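Home Explore Notifications Bookmarks Lists Profile More

Thread about our student project this term. I was quiet here for two months, so I will write it long. Mute me if robots bore you.

1/ Our course has a project part where each group must teach a robot arm one household task. We don't program the motions by hand. We record people doing the task with hand-held grippers, and then a model learns from the recordings. Our group took the name Zerent. It means nothing, the good names were gone.

2/ Our task: take small things from one surface, put them in a box, close the box. On paper it looks like a task for children. I said this in the first meeting and I am still reminded of it.

3/ The plan was 442 good recordings before the midterm demo. The number comes from the group before us, called Dasell. They reached 442 and their arm worked well enough for a good grade, so we copied their number. Not very scientific, I know.

4/ First lesson: "good recording" needs a definition. In the first week each of us had a private one. For me, a dropped object was fine if you picked it up again. For my teammate it was garbage. We had 111 recordings before we noticed that we were judging them differently.

5/ So we sat down one evening and wrote the rules. One page. Start with both hands still. Don't talk with your hands in the middle. If you drop it, stop and mark it as failed. Finish with both hands still. Then we watched all 111 again with the page next to us – this took longer than making them.

6/ After the check we kept 50. It was a sad evening, I will not pretend. But the model trained on these 50 was better than the model trained on all of them, and this was the first result we could show to the teacher with some pride.

7/ Second lesson: people are too clever. After many repetitions you find shortcuts. You slide the object with one finger of the gripper, you push the lid with your wrist. The arm has no wrist like yours. We added a line to the page: "Do it the way the arm can do it."

8/ Third lesson is about shoulders. Nobody in the group is an athlete, and holding a gripper in front of you for an hour is real work. Now we change every 20 minutes and the person who rests does the labeling. Quality at the end of the session became much better.

9/ A question I got by message: why do you move the furniture so often? Answer: if the table always stands in the same place, the model learns the place. It doesn't learn the box. We found this when we turned the table a little and the arm went confidently to where the box used to be.

10/ Now we have a small list on the wall with table positions, and before each session we pick one by dice. The dice was my idea and I am proud of it more than I should be.

11/ The afternoon sessions are the busy ones. Several people record at the same time, each with own task and own corner, and you must learn to walk behind others and never in front. 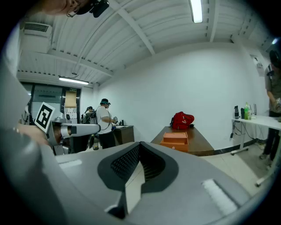
12/ You also learn to be quiet. There is no rule about it and the sound is not used for training, but when somebody is in the middle of a long recording and you laugh, their hands move. I lost one this way, and I caused at least one.

13/ The software side: we use a small script, we call it Qin, which checks every file after the session. It looks for missing time stamps, for jumps in the position, and for recordings which are too short to be true. It is ugly code but it saves us each time. If you start a project like this, write the checker in week one. We wrote ours in week four.

14/ Where are we now? The arm closes the box in most tries when the objects are big. With small ones it still fails often – it grasps the air next to the object and then continues very politely with the rest of the task. We think we have too few recordings with small objects, because all of us preferred the big ones. This is the next thing to fix.

15/ We will not reach 442 by the midterm. The teacher said it is okay if we explain why, and explaining is something we can do for hours now.

16/ After the midterm there is a small competition between groups. Nusar is the strong one this year, they do cloth folding and their arm looks almost relaxed. We would be happy with second place. I would be happy with third also.

17/ For students who will take this course in September: choose a task with fewer objects than you want, write your rules before the first recording, eat something before the session. And label on the same day. The next morning you don't remember why you marked it with a question mark.

18/ I will post the rules page when we clean the English in it. Questions are welcome, I answer slowly but I answer.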